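Accueil > Edau > Démonstration manuelle > Questions fréquentes

Questions fréquentes – saisie de démonstrations avec pinces à main

Faut-il un robot pour enregistrer une tâche ?
Non. L'opérateur tient une pince dans chaque main et exécute la tâche lui-même. Le bras n'intervient qu'à la relecture, après conversion des trajectoires.

À quoi servent les cubes imprimés ?
Chaque pince porte un cube blanc à marqueurs noirs, à partir duquel le logiciel Wotutov calcule position et orientation. Ne pas couvrir les faces avec les doigts ou la manche.
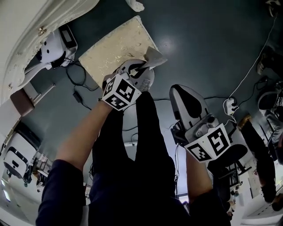

Les textiles demandent davantage d'essais que les objets rigides. Prévoir 300 démonstrations par tâche, contre 85 pour un objet indéformable.

Peut-on travailler au sol ?
Oui, si les deux cubes restent dans le champ. Garder les câbles hors de la zone de manipulation.
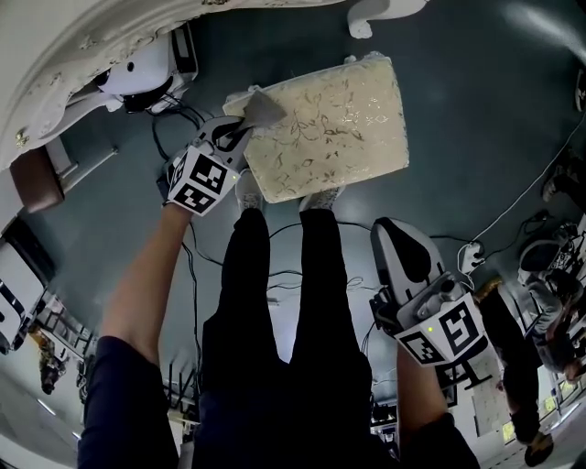 La position de départ de l'objet doit varier d'un essai à l'autre – quelques centimètres suffisent.

Quand rejeter un essai ?
Lorsqu'un cube est perdu pendant plus de 3 secondes, ou si l'opérateur touche l'objet autrement qu'avec les pinces.

Quelle résolution choisir ?
1080 lignes. En dessous, la détection des marqueurs se dégrade.

La téléopération est-elle prise en charge ?
Uniquement sur les bras Stukton. Les deux types d'essais s'enregistrent dans des jeux séparés.

Mise à jour : 25/11/19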